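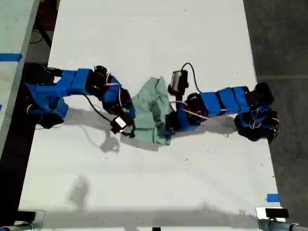
Folding work for the Vellano linen trial continued through September. We have 30 of the cloths ordered from Lustetti, and the remaining supply is on the way. Creasing is the main difficulty: a pale green cloth bunched up on the white table has no obvious edge to start from, and finding a corner takes longer than the fold itself. Anselmo Flores has rewritten the folding steps with this in mind.

Pavithra Arumugam tried the new steps over 3 afternoons. The first fold is more even now. The second still drifts to one side. 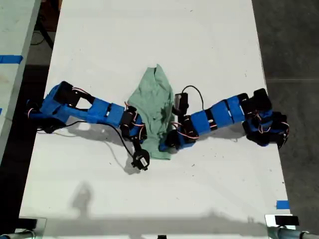

Light green cloth near the center of the table, still folded unevenly.

We spent $500 on cloths and table supplies, within the amount approved. 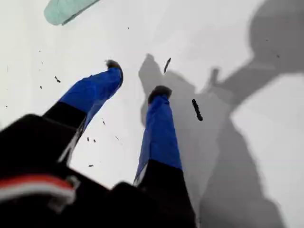 How often is the tabletop cleaned?
At the end of each session, with a damp rag. We plan to add a wipe at noon.

The next report will cover the larger Farah towels.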